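Clelodstead Voices – README

Hello, and thanks for downloading this. You've got the transcripts from the Clelodstead oral history project, which I've been putting together with Sille Vigfúsdóttir, mostly at her kitchen table. It covers the closing of the Drakemier mill and what people did with themselves afterwards.
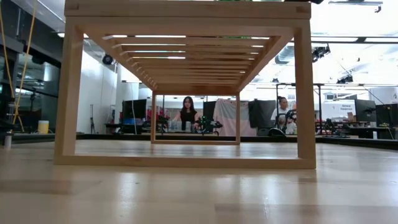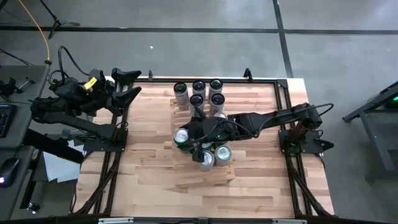
What's in the folder

There are 12 interviews, one plain text file each, plus a spreadsheet called speakers.csv. The longest is Danang Nair's, who started in the dye room straight from school and could talk for England (I loved every minute, and my wrists have nearly recovered from the typing). The audio isn't included. A few speakers were happy to be read but didn't fancy being listened to, so we kept it the same for everyone.

How we did the interviews

We let people begin wherever they liked. I had a list of 10 questions and hardly ever got past the third! Most sessions ran to a couple of hours, with tea. Sille did the ones in Wikström Terrace, where she grew up, and you can tell – people say "you'll remember this" to her and then don't explain it. I've added notes in square brackets where I could find out what they meant.

How the transcripts are written

I left in dialect words, repeats and people changing their minds. Coughs and doorbells came out. "Trudier" turns up a lot and can mean the shop, the family or the bus stop outside the shop, so please check before you quote it. Dates are as the speaker gave them. Three people put the last shift in July and one is certain it was earlier, and I haven't tried to settle it.

Gaps

The office staff are hardly in here at all, and neither is anyone who moved away before 2000. If that's you, or your mum, do get in touch, we'd still like to talk.

Using it

Quote what you like for study, teaching or family history, with the speaker's name as it appears in the spreadsheet. Eight of them chose a different name from their own, so please don't go trying to work out who's who. For anything you're going to sell, ask us first.

Spelling corrections are very welcome, especially street names.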